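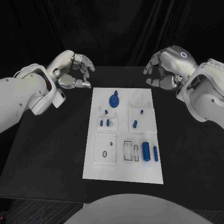

How to read a product review before you spend the money

Most buying advice tells you to "check the reviews." Fine, but check them for what? A page of five-star ratings is a page of strangers, some of whom were paid, some of whom opened the box an hour ago, and some of whom are reviewing the mail carrier. I have bought enough bad kettles on the strength of glowing reviews to have developed a method. It takes 18 minutes if you keep moving, and I would not bother with it for anything under the price of a decent dinner.

You will need the product's full model name, a notepad, and a bad mood.

Step 1. Write down what would make you send it back

Do this before you open a single review. For a kettle, mine were: leaks at the spout, tastes of plastic after the first week, lid that can't be opened with one hand. Keep the list short and specific. "Poor quality" is useless, as you can find poor quality in anything if you scroll long enough.

If you skip this step you will end up worrying about things other people worry about. I once nearly passed on a perfectly good desk lamp over complaints about the color of the cord.

Step 2. Ignore the average

The star average is the number the seller most wants you to look at, so I don't. A product at 4.6 and a product at 4.3 may be equally good, or the first may simply come with a card in the box offering a gift in exchange for kind words. I have had those cards. One came with a Tultholm hand blender and promised a spare whisk.

What you can use is the shape of the ratings. A big heap of fives with a smaller heap of ones and very little between them usually means the thing works until it breaks. A spread across threes and fours usually means it is mediocre in a way people can live with. "Usually" is doing real work in both those sentences.

Step 3. Sort by newest

Sites tend to show you the "most helpful" reviews first, and those are often years old. Factories change, parts change, and the model name stays the same. The Valusov kettle I bought in August had a lovely long review at the top of the page describing a steel lid. Mine had a plastic one. The recent reviews mentioned this over and over, and I hadn't read them.

Check also that the reviews are for the same item. Some listings get recycled. If people are praising the fit of the sleeves and you are buying a toaster, close the page.

Step 4. Read the twos and the threes

One-star reviews are written in anger and five-star reviews in the first flush of ownership. People who give two or three stars have generally used the thing and can tell you what is wrong with it. Read 2 pages of these, with your list from Step 1 next to you, and put a mark against each item when it comes up.

Skip anything about shipping, anything about customer service unless the product is expensive, and anything that begins "I haven't used it yet but."

Step 5. Look for time

Search within the reviews for "months," "year," "replaced" and "second one." A review written after 60 days is worth more to me than any number written on the first evening. If the site lets people update their reviews, look for the ones that went down a star.

Be a little careful here. People come back to complain far more readily than they come back to say a kettle is still boiling water, so late reviews lean sour. I look for the same fault turning up in different words. Three people describing a hinge that cracks on the left side tells you something about the hinge.

Step 6. Treat professional roundups with the same suspicion

"The best kettles we tested" may mean they boiled water in them once. Look for how long they kept each one, whether they bought it or were sent it, and whether anything on the list did badly. A roundup in which every product is the best at something (best for small kitchens, best for gifting, best in green) is a catalog.

Dae-han Kwak, who edited a consumer column I used to write for, made us put the worst product in the second paragraph. Advertisers hated it. I still look for that paragraph.

Step 7. Decide, or don't

Go back to your list. If an item has several marks against it, move on to the next product. If it has none, either the product is fine or not enough people have owned it, and you should check how many reviews you read before getting excited.

What if two products come out level? Buy the one with the easier return. I had a Felberg and a Väisänen tied after nearly an hour of this, far longer than a kettle deserves, and picked the Väisänen because the shop would take it back opened.

Keep the receipt and the box until the return period ends. And if you post a review of your own, wait a couple of months first, and say how often you use the thing and how hard your water is.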